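October, evening, writing this up before I lose the thread

Spent the whole afternoon on the sound for episode four of the Fullwood serial, and I'm pleased with it, though it took longer than I'd promised everyone. The lighthouse argument runs 17 minutes and has almost no music under it, so every footstep and chair creak has to earn its keep. I went through the old Sukico library first (766 clips, half of them named "door misc") and pulled 20 that might do for the stairs. Most were too clean. The stairs in that house should sound like they've been complaining for a century!

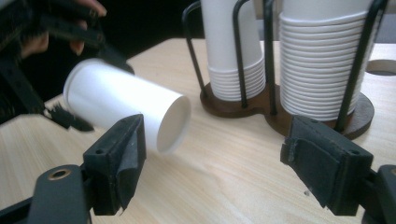
In the end I layered two of the slower ones and took the high end down a good bit, and suddenly it sat behind the dialogue instead of on top of it. Saved as Fullwood_ep4_stairs_B. Please don't use A, I only kept it for the echo at the end.

Then the storm. The Courtois edit came in with the thunder already placed, bless them, but it lands right on the line about the letter, and that line is the reason anyone will come back for episode five. I moved it later, into the pause, and let the wind carry the gap. Listened on the big speakers and again on the cheap earbuds — the earbuds version is still a little muddy, so there's more to do there.

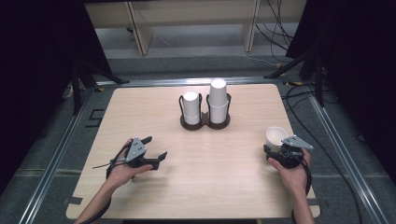

Paper cups and holder on the table.

Odeck wants a trailer cut as well, 20 seconds, with no spoilers, and I've been going around in circles over where to start it. My favorite so far opens on the radio static and goes straight to her laugh, which is unsettling when you don't know yet what she's laughing at. 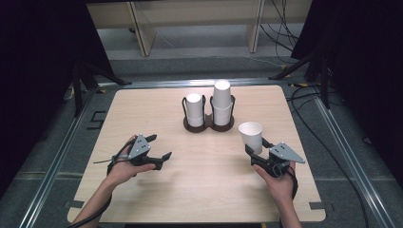 The other version starts with the knock. It's more obvious, but it does grab you, so I've left both in the trailer folder and would love opinions from whoever gets in first. Still to do: fix the breath before "you never wrote back," find a better kettle, and check the end credits against the new cast list.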